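Food Packaging and Storage, Week 4: Reading a Packet, Sorting a Cupboard
Handout for the evening group, October 2021
Tutor: Eleri Skyrme

Welcome back! Last week we got as far as tins and jars, and Meirion Parry asked why I kept putting off the soft packets. I was saving them -- they are my favourite part of the course, and there's so much to look at on something that weighs so little.

What to bring
Two or three sealed packets from home, any shape, any language. Soup bases, snacks, dried noodles, stock powder, whatever you have. A ruler and a soft pencil. Don't cut anything open yet, we do that in week 5.

Key words
Film: the thin plastic the packet is made from. Often more than one layer, stuck together.
End seal: the flat strip where the film has been pressed shut with heat. Run a fingernail over it and you will usually feel tiny ridges.
Serrated edge: the zigzag cut. Gives a tear somewhere to start.
Panel: a block of colour or print with one job, such as the name, the flavour or the serving picture.
Net weight: the food without the wrapper. A sachet marked 200 g weighs a little more than that on your scales, so do try it!

Exercise A (in pairs)
Swap packets with your partner. Find the brand, the product name and the flavour, in that order, and note which one your eye went to first. If you can't read the language, even better. Cadi Powell did this in July with a packet she couldn't read a word of and got the flavour right from the picture alone.

Exercise B
Put your packets away in a divided tub. Try them flat, then upright, and write down which way lets you find a given packet faster.
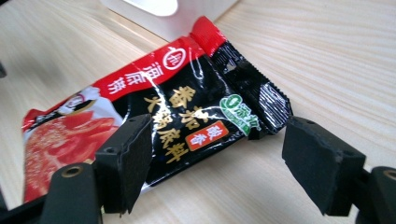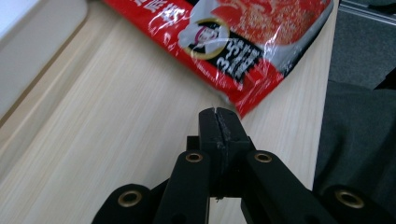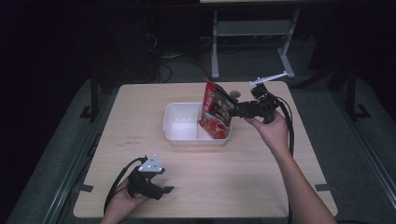 Colour does a huge amount of work on a packet, and I could happily talk about it all night. Red is everywhere in spicy and savoury foods, and designers like to set it against something dark so that the lettering jumps out. Look at the tomato hot pot base: big gold characters on black, a red band with the brand on it, and then a little red-orange label which reads "sour and fragrant", all before you get to the photograph of the broth. See how "sour and fragrant" gets only a small space? Compare that with your own packets and bring me your best example.

For next week
Read pages 11 to 14 of the course booklet. Trefor Gittins has the spare copies.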